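4.2 Retrieval from deformable containers

The second group of trials examined whether a policy trained on rigid containers could be applied to a soft one without further demonstrations. Rigid trays and bins keep their shape when the gripper touches them, and the position of the opening can be treated as fixed for the length of a trial. A plastic carrier bag offers no such guarantee. Its opening may fold over the contents, and the film may be gripped together with the item. Kershaw and Nadar reported this second fault as the main cause of failure in their earlier work at Hostthorpe, and the present protocol was designed to measure it separately.

All trials were carried out at the Parngate laboratory on a table shared with unrelated household articles. The bag was placed towards the near left of the table, within reach of the arm, and cloths, a storage bin and a sponge were left in view as distractors. The operator set the bag down by hand and did not smooth the film.
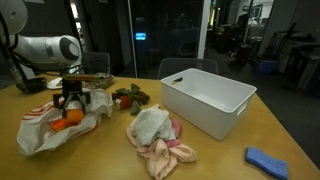
Figure 3. Parallel gripper above the open bag, with an orange directly beneath the fingers. Cloths and an empty white bin lie to the right.

Each trial began with the arm in its home position and ended when an item had been lifted clear of the bag or when a time limit had passed. A lift in which the bag also left the table was recorded as a film grasp and counted as a failure, even where the item itself was held securely. Two annotators, Dunmore and Lazarević, labelled the recordings independently, and disagreements were settled by a third reader. The full set contains 771 trials.

The approach phase was treated separately from the grasp. An approach was accepted if the fingers pointed downward and stopped above the opening, with no contact between the gripper and the film.
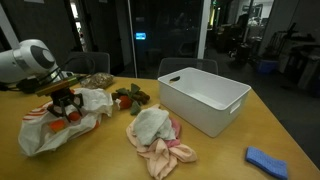

The separation matters for the reading of the results. Under the Bainbridge baseline, which plans from a single view taken at the start of the trial, most film grasps followed an approach that had been accepted. The error therefore arose during the final descent, when the fingers met folds that the initial view had not shown. Updating the target during descent reduced film grasps in every arrangement tested, although the gain was small where the item lay deep in a fold.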